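3.2 Where the fruit is kept in the living room
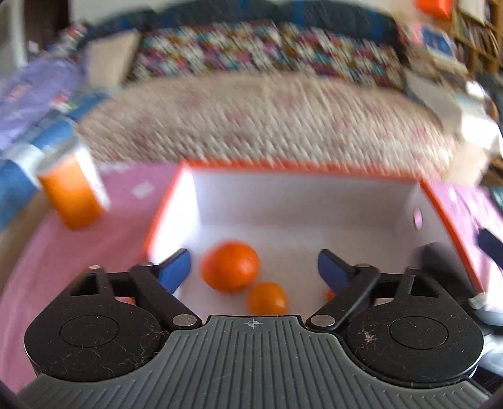
Cillian Fahy
Drendier Working Papers on the Home, Jan 31, 2024

Figure 4. Fruit in an open white box with an orange rim, on a pink tabletop. A beige rug, a couch and a bookshelf are behind.

In the last section we looked at food that stays in the kitchen. This section deals with food that is kept within reach of the couch. Of the 50 households in the study, 28 had some kind of food out in the living room when we visited. Fruit was the most common, followed by nuts and crackers. We did not count drinks.

We use the word "holder" for anything fruit is put in, whether or not it was sold for that purpose. Bowls were what we had expected to find, and most households did own one. In many homes, though, the bowl was in a cupboard and the fruit was in a box, a tray or the bag it came home in. People told us that a box is easier to carry with one hand and does not roll fruit onto the floor when it is set down on a crowded table. Nic Giolla (2019) reports much the same for student housing, where the holder is usually whatever was clean.

Figure 4 is a typical case of the box type. The fruit inside is orange, and of more than one size. The box has walls around the fruit, so a person on the couch has to lean forward to see what is left. Several people in the study brought this up without being asked. One woman said she forgets fruit in a deep box and remembers it in a shallow one, and she had moved hers twice in October for that reason.

The second point is what sits next to the holder. We coded each tabletop for things that touched the holder or stood within a hand's width of it. In Figure 4 there is an orange container with a white lid lying at an angle, and a blue-and-white package that it rests against. Packages near fruit were common across the whole set. We had first planned to treat them as a separate group, but the people we spoke to did not separate them. They spoke of "the table stuff" or "the snack end" and moved all of it together when they needed the space.

The third point is the seat. Holders were nearly always placed for the person who sits down most often, and other members of the home had to reach or ask. In homes with a couch against a wall and a table in front of it, the holder tended to drift toward one end during the week and was put back in the middle when the table was wiped. We have this from the diaries only. The diaries ran for 8 weeks and gave us around 200 entries that mention fruit, many of them one line long ("last pear gone, box back to kitchen").

Two homes, which we call Zosia and Oko after the names of their cats, kept no fixed holder at all. Fruit went straight on the table there, and both homes reported throwing out more of it. With only two cases we leave this as a note and return to waste in Section 5.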